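Search this site Go
Share 3 Tweet 0 Comments 2

Who Still Writes by Hand? A Survey of Students and Adults in Zastatthorpe
Group project report, Social Research Methods
Group: Kibet Mosoti, Seo-ah Na, Maite Sotomayor. Advisor: Harish Goel

Why this topic. All three of us take notes on a laptop and all three of us have terrible handwriting. Maite's grandmother still writes letters. We wanted to know how many people in town write by hand every week, and what for. Shopping lists count. Signatures don't – we argued over that one for a whole meeting.

Background reading was mostly about schools dropping cursive, plus two chapters on brush writing that Seo-ah found. Different habit from jotting a list but people stick with it for years as a hobby.
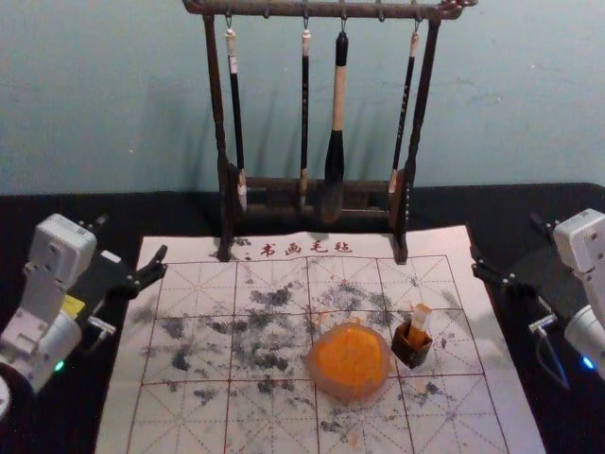 We kept the definition simple in the end. Handwriting = any words put on paper with a pen, pencil or brush, one line or longer. Typing with a stylus is out.

Method. Paper survey, one page, nine questions. 144 forms handed out at the library, the Sayce Street bus station and two classes at school. Got 51 back from adults and 50 from students. The rest never came back or had no age filled in, so we tossed them. Kibet typed everything into one spreadsheet and Maite checked it against the paper.

We also did four short interviews. Ramiro Barroso, who runs the stationery counter at Batura, talked to us the longest. He says notebooks sell fine but nobody buys envelopes. We recorded with permission and wrote up notes the same night.

One mistake: question 6 asked "do you write often" and didn't say what often means. Should of caught it in the pilot. Answers to that one are not used.
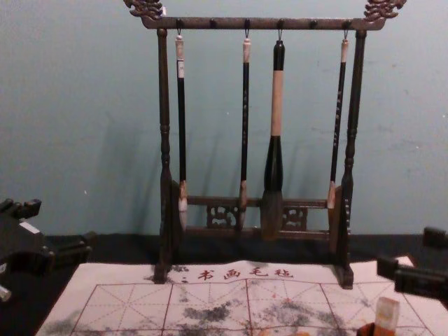 Results

Adults write more than students outside of class, which we expected. Lists first, then notes to family, then calendars. Very few letters. Students write mainly because a teacher tells them to, and most said they would type if they could.

The surprise was birthday cards. Both groups said a card has to be handwritten, even people who write nothing else all year.

Hobby writing was small in both groups. Journals, hand lettering, calligraphy. The people who do it care alot though, and they filled the whole comment box and kept going on the back. One adult wrote that it is the only quiet part of her week. 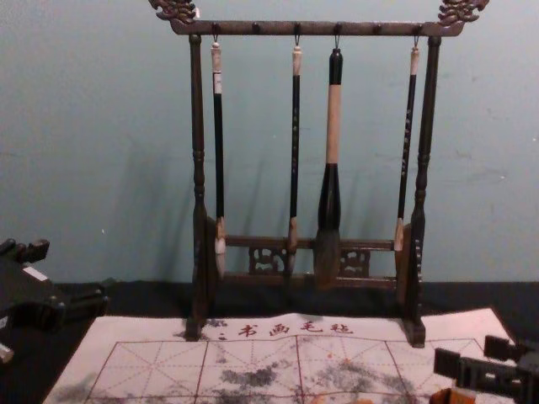 Fig. 3. Brush rack with carved ends, on a felt mat.

Limits. Small sample, one town. Library people probably write more than average. Bus station people were in a hurry, and it shows in the open questions. We had no forms in any language but English, and Seo-ah thinks that cost us some of the older answers. No one under 13 was asked.
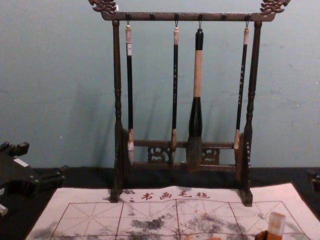 Page last changed: April 29, 2020

What we would do next. Ask people to keep a three day log instead of guessing. Fix question 6. Go back in October when school supplies are on sale and interview more shops. Maybe compare left handed writers, several of them complained about smudging and we had no question for it.

Thanks to Mr. Goel for the copier code, and to everybody who filled out a form standing up.

Contact the group | © Social Research Methods class projects | Back to top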